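Diary of the Education Liaison Officer
Nov 26, 2022

The delegation from Keddale was received at the Plaren building this morning for the open day announced in April. Our party was met at reception by Judit Juhász, who had charge of the visit throughout and who was generous with her time. Badges were issued, a short safety notice was read aloud, and we were asked to keep our bags in the cloakroom on the ground floor.

The introductory talk lasted longer than the programme allowed. It dealt with the history of the firm, then with the present work on sorting small goods by means of two arms working over one table. The firm calls this programme Rind. We were told that 1542 trials had been recorded under it to date, and that 325 of these were carried out with soft items, a class which continues to give difficulty. I asked whether the failed attempts were kept along with the rest. They are, and Ms Juhász considers them the more useful part of the record.

We then went through to the main working area, where the demonstration was to be given at table height, with toys and spiral keychains as the goods to be handled, beside slotted baskets.

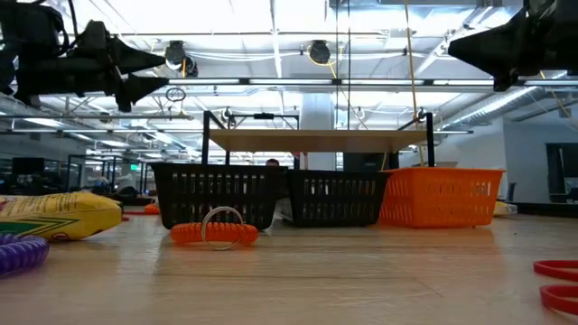
Visitors were invited to put questions before each attempt, and several did so. Mr Juhász's namesake on our own side having been unable to attend, I put her written questions on her behalf. The answer on running costs was deferred. On training, it was stated that a new operator receives 59 hours of supervised practice before working alone, which seemed to me a reasonable provision and one our college could support.

Coiled items were discussed at some length. A coil gives way when it is gripped and may catch on its neighbour, and the staff spoke frankly of the trouble this causes them. Plush goods were felt to be easier to hold but harder to place neatly.

Tea was served at noon. The representative of Clavska spoke briefly about a possible loan of equipment to schools, for which a sum of 600 pounds a term was mentioned. No undertaking was given on either side. I am to write to Ms Juhász for the written summary and to enquire about places for second-year students.

Returned by the afternoon train. Notes to be typed up and passed to the Principal.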